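Robot Manipulation Lab
Handout 4: Pick and place on the kitchen counter

Project name: Omon. Groups work on the Furnora bench. Read section 2 before logging in to the arm.

1. Task

Each group programs one transfer: grasp an object, lift it clear, carry it, release it upright. The choice of object is yours, but it must be named in the plan you hand in. Plans that say "small item" will be returned.

2. Before running

Home the arm. Load the workspace limits from the Ornano folder (the version in the Van Rooij folder is last year's and has the wrong counter height). Set speed to 17 percent of maximum for the first run. Raise it only after three clean runs in a row.

3. Choosing a grasp

Shiny metal gives poor depth readings. Toasters and pot lids return holes or false points, so do not plan a grasp from depth alone near them. Wood with a matte finish is easier. Thin handles are a separate problem: a scoop resting in a cup can rotate when pinched at the end, and the cup may come along with it. Grasp nearer the rim and lift straight up.

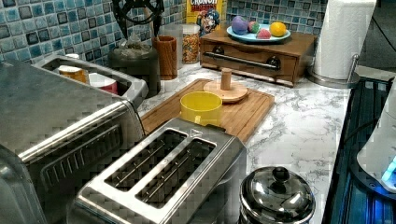
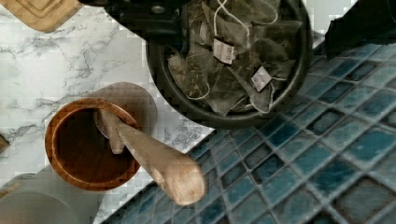 Same counter in both views. Mark your object and your approach direction on one of them.

A question from the course board: do we lose points if the scoop comes out but the cup tips over? Our plan only mentions the scoop.

Yes. Anything the arm disturbs counts as part of the result, whether or not the plan mentions it. The deduction is one point per object.

4. Data

The shared set holds 2593 recorded grasps. Use 680 of them for tuning and leave the rest alone until the final test. The baseline script succeeds on 69 percent of the test grasps. Report your own figure the same way, with failures sorted into missed, slipped and dropped.

5. Hand in

Plan (one page), log file, failure table. Use the group number as the file name. Uploads close at 4 p.m. on the day of your bench slot.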